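Workplace Organization and Materials Handling
Handout 4: Choosing and placing containers on a shared table
Instructor: Sumathi Nambiar

4.1 Scope

Handout 2 dealt with shelving. The present notes cover open containers on a work surface: bins, trays and clear boxes used for short-term sorting. Lids, labels and stacking are left to Handout 5.

4.2 Terms

Footprint: the area of table a container covers, measured at its widest point. On a tray with sloping walls this is the rim, and the base is smaller.
Reach zone: the part of the surface a seated person can use without leaning.
Occlusion: loss of sight of one item behind another. It depends on where the viewer sits, so a layout must be checked from each seat.

4.3 Wall type

Opaque walls hide the contents from the side. They suit items of one kind, where the contents are already known. Clear walls allow a check from a distance. Tinted walls fall between the two - a large item can be made out through them, but small parts and pale colors are easily missed. Curved or sloping walls make it easier to slide out flat items, at the cost of volume.

4.4 Placement

a) Put containers to the left and right and keep the middle of the table for the item being handled.
b) Low containers go in front of tall ones.
c) Turn cutout handles toward the side from which the bin will be lifted.
d) Large solid items are set down last. A block lying on its long side can still hide a small object behind it, as the cream one does with the small white object in the view below. Note also the three wall types: white plastic at left, clear beside it, translucent gray at right.

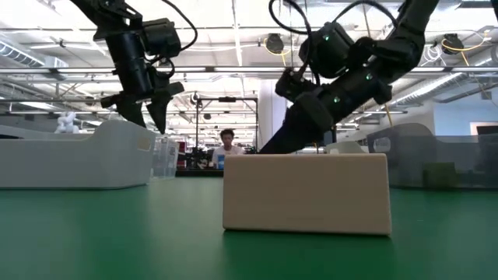

4.5 Exercises

1. Draw a plan of a table at which two people sit on opposite sides. Place one low tray, one clear box and one tinted bin. Mark the occluded area for each seat.
2. Revise the plan so that neither seat loses sight of the middle. State the footprint given up, if any.

Bring both plans to the next class, on one sheet.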